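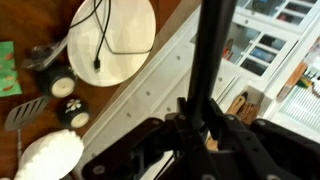 April, build notes, Nisside skirmish mod

Artillery rebalance, second pass. The Henar howitzer was doing 90 damage per shell with a reload of 30 ticks, and in test games it cleared any static defense before the defender could get repairs going. Jericho wanted the damage cut. I left damage alone and changed the deploy logic: the unit must now unpack before firing and can't fire while turning. Range stays as it was.

First build crashed on map load. Cause was a missing sequence for the packed turret; the rules file pointed at a name I had changed in the art file only. Fixed in both. Note for next time: run the lint step before sending a build to Pacita.

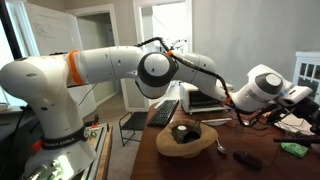 Cost went from 800 to 600 to make up for the deploy delay. On Tiongson Pass the AI then built nothing else, because the build weight is tied to price in our AI script and I had forgotten that. Set the weight by hand for now. It should be read from a table.

Splash falloff is still wrong against walls. A shell landing on a corner cell damages both wall segments at full value, so corners fall first every time. Efren thinks the warhead is checking cell centers and ignoring the hit shape. I read through the code and he is probably right, but the same warhead is used by the Prasik bomber, and changing it there would undo last month's air balance. Copied it to a separate warhead for artillery only. 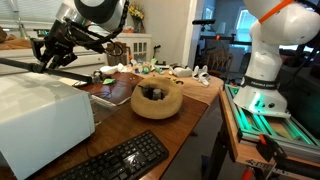

Retest on the same map, both sides human, howitzers against a walled base. Corners held as long as the straight sections. Unpack animation plays twice if the player gives a stop order in the middle of it. Cosmetic, logged.

Open question is veterancy. At top rank the reload bonus also shortens the unpack time, which I did not intend.
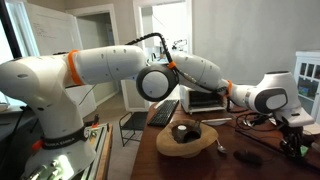
Hemi: leave the bonus on unpack. Hardly any howitzer lives long enough to reach top rank, and the player who keeps one alive should get something for it. I'd worry more about the stop order bug, since you can cancel out of it and fire early.

Confirmed the early fire. Moved from cosmetic to blocking. Next build waits on that.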